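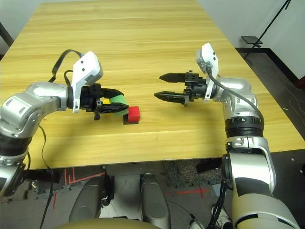
Thilini Bhuiyan

Hello all. I have a Gistau phone, the older model with 2 GB of memory, and I want to go back from the Rirkix custom ROM to the stock firmware. I flashed the stock package from recovery. It finished without error, but now the phone stays on the logo. I waited 19 minutes. Did I miss a step?

plisberg_fan
Did you format the data partition? A normal wipe of cache is not enough when you leave Rirkix. The encryption is different.

Thilini Bhuiyan
I wiped only cache and system. My photos are in internal storage, so I was afraid to format.

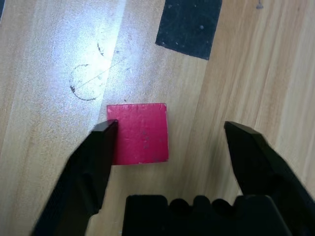
Red block on the table

oldflasher23
Don't format yet. Boot into recovery again, connect the cable and copy the photos to the PC first. If recovery asks for a password, it is your screen PIN.

plisberg_fan
Copy first, of course. But after that she must format, there is no other way.

oldflasher23
I disagree. On my Gistau I flashed the older stock build, number 188, over the same data and it started. Settings were a mess, but it started.

plisberg_fan
You had no PIN set, I think. With a PIN it will loop.

oldflasher23
OK, that is true, I had no PIN. 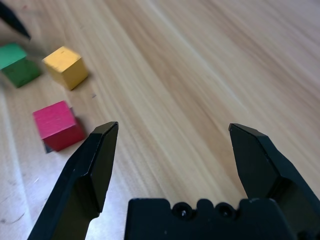
Firmware and Recovery

Thilini Bhuiyan
Thank you both. The PIN worked and the photos are on my computer now. Then I formatted data and flashed build 188, and the phone started. One problem remains: the Chuang keyboard closes every time I open it.

kettle_j
Clear its storage in the app settings. If it still closes, install the version from January. The newer one needs a later build than yours.

Thilini Bhuiyan
Clearing did not help. I will try the January version tonight and write here again.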